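Course Handout 6: Evaluating a Hand-Held Gripper Kit
Introduction to Automation Equipment, Gedville Technical Institute
Unit 3, Selection and Purchase

Purpose of this handout

This unit considers how a small organization should judge an automation product before buying it. The product under review is the Skerneseo hand-held gripper kit, supplied by Tilahun Instruments of Brernville. Students should read the supplier's data sheet before Wednesday's laboratory and bring a copy with them.

Product summary

The Skerneseo kit is sold as a tool for recording handling tasks carried out by a person. The operator holds the gripper, performs the task, and the camera stores a view of the fingers and the work. The recordings may later be used to train a robot arm fitted with matching fingers.

The base kit is priced at $1,109. The supplier rates the finger pads for 600 grasps on smooth plastic goods, after which they are to be inspected and, where necessary, replaced. A second rating of 600 grams applies to the load that may be lifted with the fingertips alone. The two figures are often confused in student reports — state the unit each time.

What the price covers

The base kit includes the gripper body, one set of fingers, the camera mount and a storage case. Replacement pads are sold separately, in packs. The service plan is optional and covers the body and the linkage; pads are treated as wearing parts and are excluded. A purchaser who compares only the listed price of two kits will therefore miss a recurring cost, and the comparison sheet in Appendix B has a separate line for it. 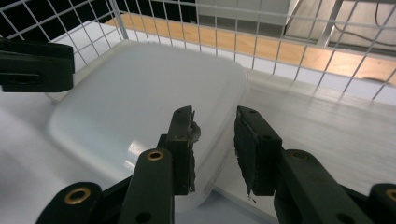 The second matter to be weighed is access. A kit that performs well on an open bench may be awkward near a barrier or beside a tall container, where the width of the linkage limits the angle of approach. The data sheet gives the opening of the fingers but does not give the width of the arms below them. Students should measure this for themselves and enter it on the comparison sheet.

Pad condition

Grip depends on the contact surface. A pad with a torn edge may still hold a box by its flat side and yet slip on a rounded corner. Pads should be examined on the full length of the inner face, including both ends, before a session begins. Loose fragments are to be removed and the condition noted in the log. Recordings made with worn pads need not be discarded, but the wear must be stated when results are reported.

Laboratory procedure

1. Record the condition of both pads and of the pivots.
2. Open and close the gripper fully and note any stiffness.
3. Complete 40 grasps on the assigned container, changing the angle of approach after every tenth.
4. Enter each slip, missed grasp or contact with the barrier.
5. Repeat the pad inspection and compare it with the first entry.

Each group should allow about an hour. The lift test is carried out separately, under supervision.

Written work

Submit a review of two pages addressed to a purchasing officer who has no technical training. State whether the kit should be bought, leased or declined, and for what kind of work. Claims taken from the supplier must be marked as such and kept apart from your own measurements. Attach the completed comparison sheet.

Reading: Course Reader, Chapter 4, "Wearing Parts and Service Terms"; Skerneseo data sheet, sections 1 to 3.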